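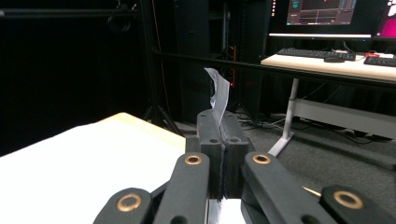
Thin plastic film, crumpled.

Get Involved > Current Studies > Household Soft Plastics Diary

Households wanted: soft plastics diary

July
By Halina Kurek

Rastberg is looking for households in Cunden and Zabala to keep a diary of the soft plastic they bring home and throw away. We mean bread bags, cling wrap, frozen pea bags, the film off a tray of mince, courier satchels and anything else made of plastic that scrunches in your hand. Hard tubs and bottles are outside this study.

The first round was filled in by 1,027 households, nearly all of them in detached houses. This time we particularly want to hear from people in flats, units and share houses, and from anyone who shops mostly at markets or has groceries delivered.

What you would do

You keep your soft plastic in the bag we post to you. At the end of each week you sort it into 7 groups using the printed sheet, weigh each group on the kitchen scale we supply, and write the weights in the diary. The weekly sort should fit in while the kettle boils, a bit longer for a big household. Items need a rinse if they have had food in them, and should be dry before they go on the scale.

We also ask for two phone interviews, one at the start and one at the end. Yupin Kaewkla or Osvaldo Morelli will ring you at a time you pick, up to 8 pm. They will ask where you shop, who does the bins, and what you do with the bags you already have under the sink.

Who can take part

You need to be 18 or over, live in Cunden or Zabala, and expect to be home for most of the study. One person fills in the diary, but everyone in the house should know it is happening. Renters are welcome. Please don't change how you shop for our benefit. If you go away for a week, write "away" on the page and carry on when you get back.

If you work for a packaging maker or a waste contractor we can't include you in this round.

Payment

Each household receives a grocery voucher after the second interview, and you keep the scale. Part payment is available if you have to stop early.

Your information

Diaries are stored under a number with your name kept separately. Results will be published by suburb and dwelling type in the Trenulance report, and no household will be identified. You can withdraw up to the day of your second interview by telling us, and we will delete what you have sent.

To sign up

Ring the study line or fill in the form at the front desk in Cunden. Tell us your suburb, the type of home you live in and how many people live there. Lucyna Szewczyk handles the bookings and can arrange an interpreter or a large-print diary. Questions about privacy go to Leopoldo Cárdenas.

Contact us | © Rastberg | Back to top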